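The distributor who wanted everything but the work

When Esdale offered to take 3000 units of Hazel Szabo's stock-counting software in exchange for exclusive rights across the north, she said yes before the coffee arrived. It was a Friday. Deals struck on Fridays should come with a cooling-off period.

By March, Esdale had sold 49. Its sales team had 147 other products to push, and hers paid the smallest commission. Exclusivity, meanwhile, meant she had to turn away buyers who rang her directly — including one at Drakthorpe who rang twice.

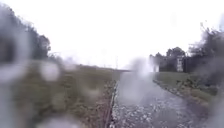 Getting out again

Dehua Mao, who negotiates such contracts for a living, would have asked for a minimum order each quarter. Miss it and the exclusivity lapses. "It's one paragraph," he says. "People spend longer on the logo."

Szabo's notice period runs to about 40 weeks. She is counting stock.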